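We use cookies to remember your settings. Accept | Manage

November
By Bergþóra Blöndal

Print | E-mail

Belmiro Morais has been dubbing other people's movies for 22 years, and he says the hardest job he ever took was one with almost no talking in it. "Seppälä," the snowbound thriller that opens this month, has a lead character who speaks in only 3 scenes. Everything else is breathing, boots and weather, and Morais had to supervise all of it for the English version.
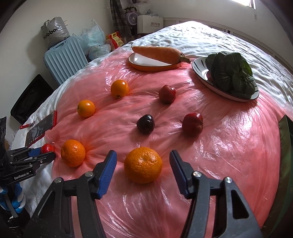 Film > Interviews

"People hear there are 37 lines in the picture and they say, well, that's an afternoon," Morais told me. "It was the longest schedule I've had on anything that size. When a man says one word in ten minutes, the audience is going to hear that word. If the voice is wrong, you've lost them."

The movie follows a retired ferry pilot named Seppälä who walks inland to find the man who sold his boat. It was written and directed by Svend Brøndum, whose first feature, "Stollik," played late nights for years and never got a proper English track. Morais saw that one with subtitles and liked it, though he thought it ran long.

"The middle of 'Stollik' could lose a reel and I told Svend so," he said. "He didn't argue. He said he'd already cut a reel from it."

The two men worked together mostly by phone. Brøndum wanted the English actor to be the same age as his lead, Þröstur Overgaard, and he wouldn't move on that. Morais had planned to use a younger man he had worked with before.

"I could get an older sound out of him, that's not difficult," Morais said. "But Svend had me listen to Overgaard coughing. It's a cough near the start, when he gets out of the truck. He asked me if my actor could do that cough, and I had to say no."

They kept the original cough. They kept most of the breathing as well, which created a different problem. The new voice had to sit between two pieces of Overgaard's own breath, sometimes less than a second apart, without the join being heard. Morais recorded the English lines standing, then sitting, then with the actor leaning on a rail, and went back through the takes at night.

"You stop hearing words," he said. "I'd go home at 2 a.m. and my wife would ask me something and I'd be listening to where she took a breath."
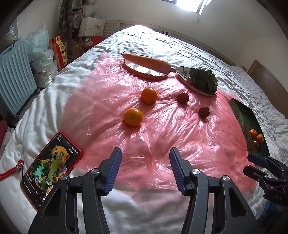 Open jaws with blue finger pads.

The dialogue itself was adapted by Halldóra Dalsgaard, who also wrote the English script for the family comedy "Jultimby." She had more trouble with the jokes there, Morais said, but "Seppälä" gave her one line she rewrote until the last day. It comes when the old pilot finally meets the buyer and is offered coffee. In the original he answers with a short word that can mean yes, enough, or go away.

"English doesn't have that word," Morais said. "Halldóra had 'fine' for a while. Then she had 'all right.' I liked 'all right' but you could see his mouth close too early. What's in the movie now is 'sure,' and I still don't love it."

I asked whether he'd rather people saw the subtitled print. He thought about it for a bit.

"If you can read fast and you're sitting close, see it that way. My mother can't read subtitles anymore. There are plenty of people like her - they still want to go to the movies."

The distributor, Fotent, is opening the dubbed version first, with subtitled screenings in the evenings where theaters ask for them. Morais has no say in that and didn't want to talk about it much. He was more interested in the wind. Brøndum's crew had recorded so much of it that the sound files for the walking scenes alone came to more than 2,000, and several had been labeled with nothing except the word "cold."

"I used one of those over the end credits," he said. "It's a good one. Most people will be putting their coats on."

His next job is a courtroom drama with wall-to-wall dialogue. He starts in the spring and expects to finish it faster than this one.

Print | E-mail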